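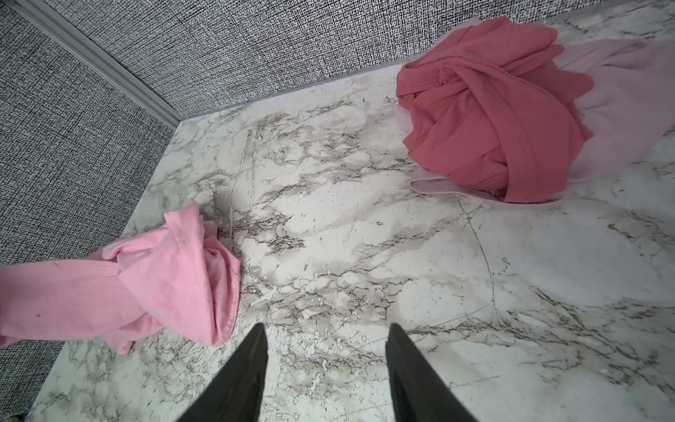
Pink cloth on the marble-patterned top.

About Ludetti

We love cloths. Cleaning cloths, dish cloths, polishing cloths, the soft old rag that used to be somebody's favorite T-shirt - if it wipes, folds or wrings out, we want to talk to you about it! Ludetti is a small school of everyday housekeeping on the second floor of the Lodhi Building in Ellcombe, and we teach people how to look after the surfaces they live with and the fabrics they clean them with.

Wafula Kariuki started the school after years of running the linen room at a country hotel. He kept meeting new staff who could carry a tray beautifully and had never been shown how to fold a cloth (try it his way: in half, in half again, and you have a fresh side every time you turn it over). The first class had 7 people in it and one borrowed ironing board. These days 840 people have been through the beginners' course, and plenty of them still write to us about stains.

Our courses are hands-on from the first minute. You'll spend a morning on wiping and drying, an afternoon on washing and folding, and a good bit of time on the thing everyone asks for, which is what to do with a marble-look surface so it doesn't end up streaky. We do like a veined pattern. It's lovely to look at and it hides crumbs terribly well, so we teach you to wipe in overlapping rows and then bend down and check from the side. 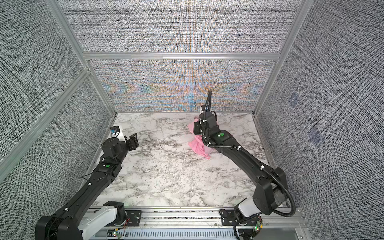 Pink is a great color for a practice cloth, by the way. Against white and gray you can see every fold and crease in it, and you never lose it in the pile. Beginners start with a crumpled one, find a corner, find the next corner along the hem, and shake it out flat before they fold. It sounds like nothing and it is so satisfying when it comes right!

We keep classes small, and the full beginners' course runs over five weeks. There's a shorter one in March for people setting up their first home, and a Saturday session at Dillitz, our sister workshop across the river, where the talk is mostly laundry - sorting, soaking, hems that have started to go. Bring your own mending if you have some. The course fee is $40 and covers your cloths, which you take home with you.

Our next open day is Saturday, October 11, 2025. Come up and say hello, have a go at folding, and bring us your worst rag. Wafula will be at the big table by the stairs all morning, and the kettle will be on.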